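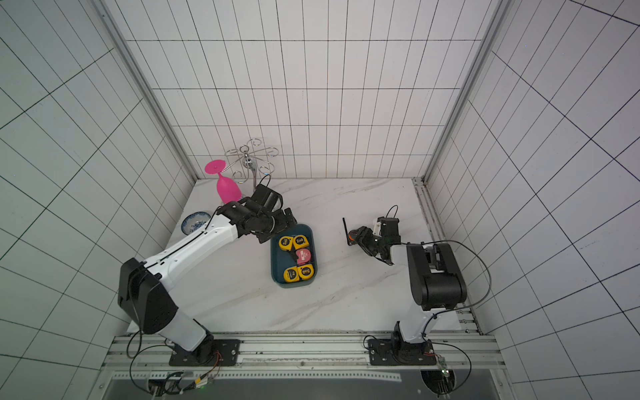 Figure 5-1. Two-arm cell with the tape measure tray between the grippers.

5. Comparing gripper fingers

Use this section when you have two sets of fingers and need to pick one for a job. It assumes that both arms are bolted to the front rail and that the home positions from Section 4 are saved. The worked setup uses Kernley fingers and the Godex controller. Other fingers can be tested the same way if they fit the same mounting plate.

5.1 Before you start

1. Stop both arms from the controller and wait for the status line to read HOLD.
2. Fit the first set of fingers. Tighten the screws evenly, then open and close the gripper by hand from the jog page.
3. Check that the wrist camera cable has slack through the full turn of the wrist. Jog the wrist to both ends of its travel and watch the cable.
4. Set the grip force to 16 on the Godex force scale. Leave it there for both sets of fingers.
5. Wipe the tray.

CAUTION: Keep hands out of the cell whenever the status line reads RUN. The arms can start from a queued command without a warning tone.

5.2 Choosing the parts

Tape measures are a good first test. The cases are hard and rounded, and the straps get in the way, so weak fingers show up early. Mix the sizes and colors if you can.
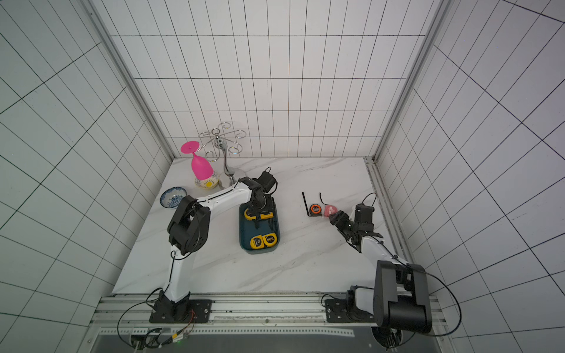 Run one arm at a time for the first pass. Two-arm runs come later, in Section 6, and the results should be kept on a separate sheet.

5.3 Running the test

1. Load the program TRAY_PICK and set the repeat count to 20.
2. Set the closing time to 700 ms.
3. Start the run. After each pick, mark the result as held, slipped or missed.
4. If a part slips, write down where the fingers touched it. Edge of the case, flat face and strap are enough for most notes.
5. When the run ends, change the fingers, put the parts back in their starting places and repeat from step 1.

NOTE: Do not change the force or the closing time between sets. If you have to change either one, throw out the first run and do both again.

NOTE: A strap caught between a finger and the case counts as held only if the case itself is gripped. Bimla Garg's score sheet has a separate column for straps — use it.

5.4 Checking with the wrist camera

The overhead view is fine for counting picks, but it hides the fingertips. Open the wrist view before you score anything as a slip.

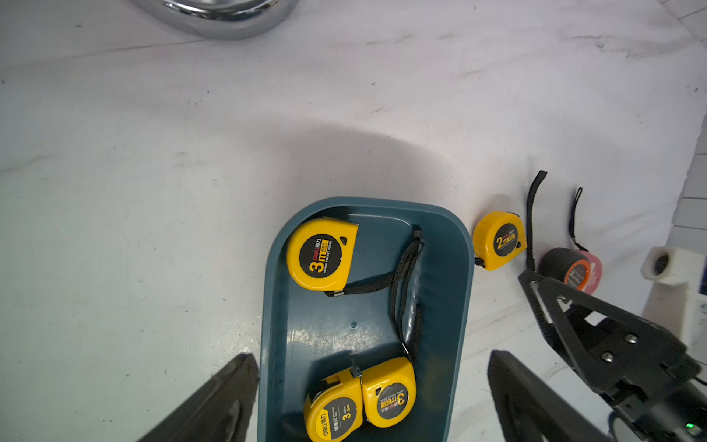
Set exposure to manual first. In automatic mode the picture can go dark when a shiny part comes close to the lens, and the first few frames of the pick are then hard to score. An exposure of 19 on the camera page suits white table covers.

If the fingertips do not show in the wrist view with the gripper open, loosen the camera bracket, tilt it toward the fingers and redo the camera check in Section 3.

5.5 Reading the results

Compare held picks first. If the two sets are within one pick of each other, look at the slips and choose the set with fewer slips on the flat face. Edge slips can often be fixed by moving the approach point. Flat-face slips usually mean the pad is too hard or worn.

Save both sheets under the cell name. Questions about the Wisodura pads go to Yoshinori Higuchi, with the pad batch number.

Section last changed June 21, 2025.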